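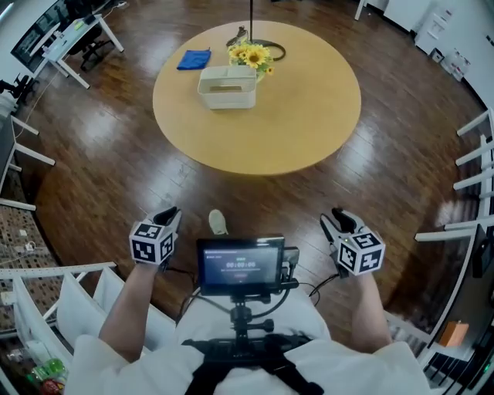 Round tables are harder to keep clear than square ones, in my experience. A square table has corners where the mail can pile up and you can still eat. On a round one everything drifts to the far side and stays there. Ours has the blue cloth folded at the left, the white plastic basket near the middle, the sunflowers in the low white vase behind that, and the black cable coiled by the pole. The rest is bare wood, and that's the part I've been working on since June.

A few people asked how we got it to this point, so I'll put it all in one thread.

The table came from Brumham, second-hand, two owners before us that I know of. Riaan drove it home with the legs off and one bolt went missing in the van. I replaced it with one from the hardware store. It's slightly longer than the others and you can feel it if you put your knee there.

The top is a pale wood and shows every ring. The floor under it is dark and shows every crumb. If you're choosing for a house with kids, choose the other way round on both.

The basket rule: anything left on the table when we want to eat goes in the basket. Keys, hair ties, receipts, library cards. It doesn't get sorted at the time. It gets sorted after dinner, or whenever it's full.

We tried a woven one first. Small things went through the gaps, and it left scratches on the finish. Plastic wipes out in the sink. The sides let you see that there's something in there, so it doesn't get forgotten as easily as a box with a lid.

Hidayah asked about size. Get one smaller than you think. The first one we had took a week of stuff and then it was just a second junk drawer. When it's small you have to deal with it.

The cloth is for the table and nothing else. Dishes have their own. When it lived in the kitchen it got used on the stove, and then I'd be wiping grease onto the wood. Now it stays folded on the tabletop and gets washed with the towels.

Damp, wrung out well, wipe with the grain, then go over it again dry. No spray. I used a spray from Jollberg for two months and it left a cloudy patch that I had to rub out with oil. Might suit a sealed top better. I haven't gone back to it.

Mwajuma oils hers every second month. I do mine twice a year and it's fine so far. We also don't put hot pots straight on it, so that probably helps.

Flowers. I like something on the table but tall vases were a nuisance. You couldn't see the person across from you, and the cat had one over. Low and heavy is better. Cut the stems much shorter than feels right.

Sunflowers are good for a low vase because the heads hold each other up. Strip off the leaves that would sit under the water, leave a few above. Change the water every other day if they're fresh ones.

The cable is the part I haven't solved. I don't like one hanging down where someone can catch a foot in it, so it's coiled on top for now, toward the far edge. Montserrat suggested a fabric tie. Josefina says clips under the tabletop, the stick-on kind. Clips would be neater but I don't trust the glue on oiled wood.

If anyone has had stick-on clips hold for more than a summer, let me know which ones.

Someone wanted to know the routine, so: after breakfast, dishes off, basket check, wipe. After dinner, the same. It takes me 6 minutes if I don't stop to read the mail. It used to be a half-hour job on the weekend and I'd put it off.

The kids do the basket. They're allowed to complain about it but they have to put their own things away before anyone gets dessert. Riaan does the floor underneath. I do the top because I'm fussy about the cloth.

What hasn't worked: a tray (people piled things on the tray and beside it), placemats left out all day, and a second basket for "papers". The papers basket filled up in four days and I found a permission slip at the bottom, past due.

Papers go on the wall by the door now, in a holder. They don't touch the table at all.

Next job is the chairs. Two of them wobble and the felt pads have worn through, which is not great on a dark floor. I bought a pack of 50 pads so there should be enough to redo the whole house. Will post when they're on.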